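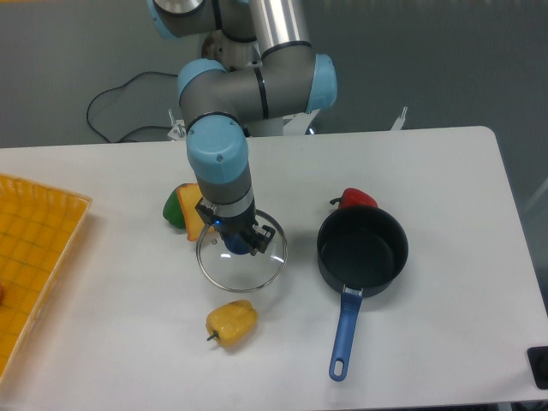 4.3 Recording a lid-and-pan task

This section covers the recording of example runs (episodes) in which the arm picks up a pot lid and places it on a saucepan. It assumes that the arm is mounted, the gripper has been calibrated as described in Section 3, and the operator has completed the Andcombe safety sheet.

The task set supplied with the Pleston recorder contains 3,024 planned episodes. Of these, 1,279 use the glass lid. The lid episodes are stored under the task name LID_ON_PAN and must not be mixed with episodes from other tasks.

4.3.1 Preparing the table

1. Clear the table of tools, packaging and loose cables. Leave only the objects on the layout card.

2. Place the saucepan on the side of the table named on the card, opening up, with the handle toward the front edge.

3. Place the lid on the table with the knob up. The lid must be within reach of the gripper without the elbow passing over the operator's side of the table.

4. Place the other objects (peppers, bread slice, basket) as shown on the card. These are distractors. They are not handled in this task, but they must be in view of the head camera.

5. Check that the gripper light is blue. If it is any other color, do not start. See Section 7.

NOTE: Distractors may touch one another or stand partly behind the pan. Do not tidy them into rows. A model trained only on neat tables does poorly on others.

CAUTION: Glass lids can chip at the rim. Remove a chipped lid from use at once and record the change in the session log.

4.3.2 Recording an episode

1. Enter the operator name and the layout number. Names are entered in full, with accents (for example, Oľga Vaněk). The name field cannot be edited after the session is closed.

2. Press RECORD. Wait 2 seconds before moving the arm. The still period is used to line up the camera and joint data.

3. Bring the gripper down over the knob with the fingers open. Approach from above.

4. Close the fingers on the knob. Stop closing when the force bar enters the green zone.

5. Raise the lid until the whole rim is higher than the pan. The lid may tilt in the grip. A small tilt is acceptable and should be corrected during the move, not by setting the lid down and starting over.
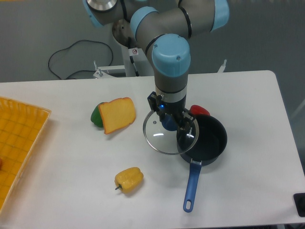
6. Move the lid sideways toward the pan at a steady speed. Keep the wrist high enough that the rim does not strike the pan wall.

7. When the lid is centered over the opening, lower it until the rim makes contact. Open the fingers and raise the gripper straight up.

8. Wait 2 seconds, then press STOP.

CAUTION: Do not reach over the table while the recorder is running. If an object has to be moved by hand, press STOP first and mark the episode as INTERRUPTED.

4.3.3 Labeling the result

Give each episode one label before starting the next.

SUCCESS: The lid rests on the pan and the fingers are clear of the knob.
PARTIAL: The lid touches the pan but does not sit flat.
DROP: The lid left the grip before step 7.
INTERRUPTED: The run was stopped for any other reason.

Do not delete PARTIAL or DROP episodes. The Yu training package reads them separately. In the Cledildale set, 103 episodes were first labeled SUCCESS and later changed to PARTIAL when the final camera view was checked. To avoid this, look at the last view on the monitor before choosing a label.

NOTE: Clear glass gives poor depth readings. Gaps in the depth view inside the lid outline are normal and are not a reason to reject an episode. Gaps over the pan or the tabletop are a fault.

4.3.4 Resetting between episodes

1. Return the arm to the home position with the HOME key. Do not push it by hand.

2. Wait for the motion light on the control box to go out.

3. Take the lid off the pan and put it back on the table. Change its position and turn it slightly each time, staying within the area marked on the card.

4. Wipe fingerprints off the glass with a dry cloth.

5. Move to the next layout card when the counter on the recorder reads zero.

Questions about layout cards go to Custódio Teixeira at Andcombe. Include the task name and the layout number. For problems with the recorder itself, save the log file before switching off; it is overwritten at the next start.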